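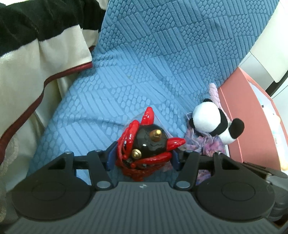

ログウッドは水から疑ったほうがいい、鍋も糸もそのあと、とMali Hopkin。前回の灰色がかった束を窓際で裏返しながらの一言で、今回のノートはほとんどこの一言から始まっている。

工房ノート > 染色 > ログウッド > 水と媒染の比較 四月
コメント 8 シェア 15

水曜日、朝いちばんで火を入れた。
先週までの経過を自分用にもう一度。同じ羊毛、同じミョウバン、同じログウッドの浸出液で、Skyrmeの流し場の水道水を使った束は青寄りの紫、Brulthamの井戸水を使った束は鉛筆の芯みたいな灰紫になった。最初は媒染の計り違いだと思って帳面を何度も見返したのだけれど、どちらも糸量の15%で合っている。はかりも分銅で見た。ずれなし。だとすれば残りは水か、鍋か、時間か、こちらの手つき。Maliは水だと言い、Kjellは鍋だと言い、私は正直どっちでもいいから早く試したくて仕方がなかった!

ログウッドという染料、やればやるほど面白い。心材のチップを湯に入れると最初は赤茶の、紅茶を濃くしたような液が出る。そこに重曹をほんの耳かき一杯落とすと、ぱっと紫に振れる。酢を垂らすと今度は橙のほうへ戻ってくる。要するに大きなリトマス紙で糸を染めているようなもので、水が少し硬いだけで色が動くのも当たり前といえば当たり前。当たり前なのに、目の前で動くと毎回声が出る。Catrinに笑われた。

■ 準備

糸:Berkgateの細番手、未染色、かせのまま。中性洗剤で精練、すすぎは同じ温度の湯で。急に冷やすと縮むので、ここだけは横着をしない。前回はここでスマホを見ていて一かせ軽くフェルトにした。触ると分かる。今回の比較からは外して、マフラーの端にでも回す。

染料:ログウッドのチップ。袋の底に残っていた古いものと、新しく開けたものを混ぜてしまわないように瓶を分けた。古いほうは発酵が進んでいるのか、浸けた瞬間の色の出がやたら早い。新しいほうは最初の一時間くらい、のんびりしている。比較には新しいほうだけを使用。古いほうはそれだけで別の実験にしたい。したいことが増える一方で困る。

媒染:ミョウバン、糸量の15%。酒石英は入れる組と入れない組に分けた。酒石英を入れると毛の手触りは確かに良いのだが、液が酸に寄るぶん、ログウッドでは赤みに引っ張られる気がしている。気がしている、と前回も書いてあった。今回こそ「気がしている」を卒業したい。

水:甲が水道水、乙が井戸水、丙が精製水。乙は前の晩に汲んで室温に置いた。底にうっすら白いものが沈んでいたので上澄みだけを使う。

鍋:全部ステンレス。Kjellの鍋説を潰すために、Findskaの寸胴を借りてきて統一した。前回の井戸水の束だけ、縁の欠けたホーロー鍋で炊いていたことが判明したのでKjellの言い分にも根拠はある。欠けたところから鉄が出れば灰色に沈む。筋は通っている。だからこそ、ホーロー鍋でも丙の水で一束だけ炊いてみることにした。Kjellは喜んでいた。

■ 媒染の記録

媒染液は前の日のうちに済ませた。ぬるいところから糸を入れて、ゆっくり上げて、沸かさずに保って、そのまま液の中で冷ます。夜のうちに勝手に進む工程というのは本当にありがたい。朝来て蓋を開けると、糸がもう「染まる支度ができました」という顔をしている(顔はない)。

軽く絞って、すすぎはしない派と、する派がいる。Catrinはする派。すすがないと鍋の中で媒染剤と染料が先にくっついて、底に泥みたいに沈むし、糸の表面に乗っただけの色は後で擦れて落ちる、とのこと。私は今までしない派だったが、今回はCatrinの流儀で一度だけ軽くすすいだ。結果から書いてしまうと、すすいだほうが断然いい。水洗いのとき、流しに落ちる紫の量がまるで違う。今まで私は高いチップ代を排水口に流していたのか、と思うとちょっとくらっとする。

■ 浸出

チップを不織布の袋に入れて、まずは丙の水だけで一番液を取る。ここが今回の肝で、浸出は全部まとめて精製水で行い、染浴に足す水だけを甲乙丙で変える。浸出の段階から水を変えてしまうと、抽出量の差なのか発色の差なのか分からなくなる。前回はそこを一緒くたにしていた。Sihanが横から帳面を覗いて、それじゃ何を比べたことになるの、と聞いてくれたおかげで気づいた。ありがとうSihan。あなたのコーヒーは次回私が出します。

一番液、濃い。二番液、まだ濃い。三番液でようやく向こうが透ける。一番と二番を合わせて均等に分け、三番は捨てずに瓶へ。薄い藤色を取るのに三番液はとても良くて、むしろ私は三番液のほうが好きなくらい。濃いログウッドは喪服の裏地みたいな重さが出るけれど、薄いのは朝の霧の色をしている。
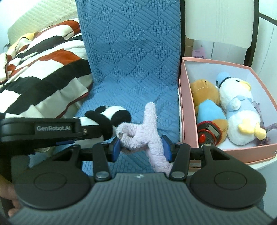

写真:Mabli Sayce/Skyrme 工房ノート

■ 染浴

午前中に甲と乙、昼をはさんで丙とホーロー。火加減は同じ、と書きたいところだが、コンロの右手前がどうしても強い。途中で鍋の位置を入れ替えた。入れ替えた時刻は余白に鉛筆で書いてあるので、清書するとき落とさないこと。

糸を入れて最初の数分がいちばん楽しい。白い糸が赤茶の液をくぐって、引き上げるともう紫になっている。液の色と糸の色が違うのだ。何度見てもここで手が止まる。ミョウバンと結びついて初めて紫になる、と理屈で言えばそれだけの話なのに、理屈を知ってからのほうがもっと嬉しい。

甲:入れてすぐ青紫。むらは少ない。上のほうだけ少し薄かったので、かせを回した。
乙:入れてすぐは甲とほとんど見分けがつかない。ところが温度が上がるにつれて、じわじわ沈んでいく。青が消えるというより、全体に薄墨が一枚かぶさる感じ。前回の束とそっくり。鍋はステンレスなので、これは鍋のせいにできない。Maliの顔を見たら、何も言わずに紅茶を飲んでいた。
丙:いちばん赤い。紫というより、ぶどうの皮の内側。酒石英ありの束はさらに赤くて、ほとんど小豆色まで行った。
ホーロー(丙の水):少しくすむ。くすむが、乙ほどではない。つまりKjellの鍋説も外れてはいなくて、効き方が弱いだけ。両方あった、という決着。こういうのがいちばん嬉しい。勝ち負けがつくより帳面が豊かになる。

火を止めてから、2時間そのまま置いた。本当は一晩置きたいが、夕方に鍋を返す約束があったので諦めた。次はFindskaの寸胴をもう少し長く借りる交渉をする。

■ 乙の水について

鉄だと思う。硬いだけなら甲と同じように青へ寄って終わるはずで、灰色がかぶさるのは鉄の出方だ。試しに、丙の染浴の残りを小さい瓶に取り、鉄媒染液を楊枝の先でつけて落としてみた。落ちたところから煙みたいに黒が広がって、混ぜたら乙の色になった。まったく同じとは言わないけれど、並べて窓にかざすと兄弟くらいには似ている。Catrinは従兄弟だと言う。

井戸の持ち主に聞いたら、配管の古いところは鉄管のままだそうだ。朝いちばんに出る水は少し茶色い日もある、お茶がまずい、とのこと。お茶がまずい水! タンニンと鉄だ、そりゃ黒くもなる。ここまで聞いて工房に走って戻った(坂なので途中で歩いた)。

じゃあ井戸水は使えないかというと、逆に使いたくなってきた。鉄媒染を計量して入れると、ちょっと入れすぎただけで糸がざらついて、あとで弱る。井戸水のあの沈み方はとても穏やかで、手触りもほとんど変わっていない。欲しい灰紫がはっきりあるときには、味方になる水かもしれない。ただし日によって濃さが違うのは困りもので、朝の水と昼の水を分けて汲んでおく必要がある。瓶にラベル。ラベルは耐水ペンで。前回にじんで読めなくなったのは私です。

■ 水洗いと乾き

水洗いは全部丙の水で始めて、最後だけ水道水。本当は最後まで精製水にしたかったが、タンクの残りが足りなかった。ここは条件が揃っていないので、結果を人に見せるときは必ず一言添える。

洗いの水が透明になるまでの回数は、乙がいちばん少なかった。鉄が入ると止まりがいいのだろうか。これも次に確かめる。丙の酒石英ありはいつまでもほんのり桃色が出続けて、Mabliがもういいんじゃないと言うまで洗っていた。

日陰干し。濡れているときの色に惚れてはいけない、と自分に言い聞かせながら、やっぱり濡れた甲がいちばんきれいだと思う。乾くと一段明るくなって、少しだけ粉っぽくなる。手で撚り直すと艶が戻る。

■ 乾いてからの所見(夕方に追記)

甲:青みの紫。素直。編み地にしたら映えそう。
甲・酒石英あり:甲より赤い。並べないと分からない程度。
乙:灰紫。前回の再現ができた。再現! この二文字のために朝から立っていた。
丙:赤紫。想像より派手。
丙・酒石英あり:小豆。紫を期待して渡したら怒られる色だけど、単独で見ると良い色。
ホーロー:丙を少し曇らせた感じ。Kjellがこれを欲しがっているので、見本を切り取ったら残りは渡す。

酒石英で赤みに引っ張られる、はもう「気がしている」を外していいと思う。少なくともこの糸とこのチップでは、甲でも丙でも同じ方向に動いた。乙の酒石英ありは糸が足りなくて作っていない。フェルトにした一かせがあれば作れたのに。

見本帳には台紙の23頁から貼る。左に糸、右に水と媒染、下の余白に天気。天気を書くのはSihanの案で、曇りの日に見た紫と晴れの日に見た紫の感想が違いすぎるから、というもの。やってみると確かに読み返しやすい。今日は曇り時々うす日。

■ 耐光の仕掛け

ログウッドは光に弱いと昔から言われているし、私も弱いと思っている。でもどれくらい弱いかを自分の糸で見たことがない。厚紙に各束を巻いて、半分をアルミ箔で覆い、南の窓に立てかけた。8週間そのまま。途中で覗かない。覗くと箔がずれる。Catrinが覗きそうなので裏に名指しで書いておいた。

予想:丙の酒石英ありがいちばん早く褪せる。乙がいちばん残る。外れたらここに大きく書く。

■ 次にやること

・朝の井戸水と昼の井戸水、それぞれでミョウバンのみの束
・乙の酒石英あり(糸を足してから)
・古いチップの単独試験。発酵の度合いでどれだけ色が変わるか
・三番液で絹。Mabliが端切れを持っている
・水道水に石灰を足して、どこまで青に寄せられるか。羊毛はアルカリに弱いのでごく少量、低い温度で
・右手前のコンロの調子を見てもらう

最後のは前からずっと書いてある。

片づけの途中で、Maliが乙の束を持ち上げて、これで帽子を編むと言い出した。水のせいで失敗した色、と前回のページに書いてあるのを消しゴムで消して、灰紫(井戸)と書き直しておいた。鍋はKjellが返しに行ってくれた。チップの袋は出がらしのまま干してあるので、金曜までに誰も捨てないこと。もう一回だけ煮てみたい。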